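小件收纳与分格容器　讲义第四节
课程资料 > 物品整理基础 > 第四节　分格盒的选用与摆放

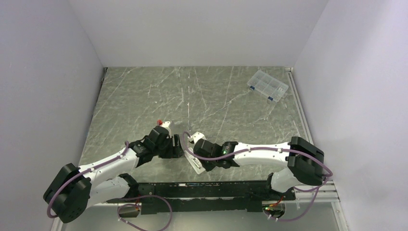
图4-1　灰色石纹台面与带两个蓝色搭扣的透明分格盒

一、本节范围
本节讨论桌面作业中小件物品的分格收纳，对象为螺钉、垫圈、珠子、针扣等单件尺寸较小、易混放的物品。抽屉内衬和壁挂式零件架见第六节。

二、术语
分格盒：内部由隔片划分为若干小室的扁平容器，通常带盖。
搭扣边：装有搭扣的一侧。图4-1中搭扣边为靠近操作者一侧的长边，两个搭扣分别靠近左端和右端。
隔片：小室之间的分隔。分固定式与可拆式两种，选用前应查明。
取放区：台面上用于开盖、取件、回放的区域。
暂存区：容器闭合后停放的区域，一般设在台面远端。

三、容器材质
透明容器可不开盖辨认内容物，但辨认效果受台面影响。图4-1的盒体和隔片均为透明，透过盒体可见灰色台面。浅色或透明小件放在浅纹台面上，轮廓容易与纹理混淆，此时宜在盒下垫单色衬纸。衬纸颜色与内容物的明度差应足够大，深色金属件配白纸，白色塑料件配深灰纸。
不透明容器须贴标签，标签贴于搭扣边，不贴盒盖中央。

四、台面划分
1. 近端留作取放区，不放闭合状态的容器。
2. 远端角部可作暂存区。图4-1中分格盒位于台面远端右角附近，盒体斜放，长边与台面边缘不平行。
3. 斜放时搭扣边仍应朝向操作者。同一台面放置两个以上容器时，改为平行排列，间距以能完全翻开盒盖为准。
4. 台面三面有围挡时，容器与围挡之间须留出开盖余量。盒盖向后翻开的，余量不小于盒盖进深。

五、练习用台面
Gimmont型练习台取放区进深300毫米，台面总进深400毫米，其余部分为暂存区。Birnus型无分区标线，使用前自行贴线。两种台面的记录表格式相同，台面型号一栏不得空缺。

六、操作步骤
（1）清空取放区，铺衬纸。
（2）将容器由暂存区移至取放区，搭扣边朝向自己。
（3）一手压住盒体，先后打开两端搭扣。只开一端即掀盖，盒盖受扭，搭扣根部易产生裂纹。
（4）按品种逐格放入。单格装填高度不超过隔片高度的三分之二。
（5）合盖前沿隔片顶部检查有无跨格物品。
（6）扣合两端搭扣，移回暂存区。

七、编号与登记
容器编号由柜号和流水号组成。Lumbantobing柜的编号止于2,059，Gerkmont柜的编号止于3,189，新增容器顺延，停用编号不再启用。换格后须在当日更新登记表，旧格位用单线划去，保留可读。

八、思考与作业
比较固定隔片与可拆隔片在混装多种规格垫圈时的差异，写明隔片底部缝隙的影响。
绘制自用台面的分区图，标出取放区、暂存区和开盖余量，比例自定，尺寸以毫米计。

2020年6月修订。第三节附表二中的小室尺寸仍按旧版执行。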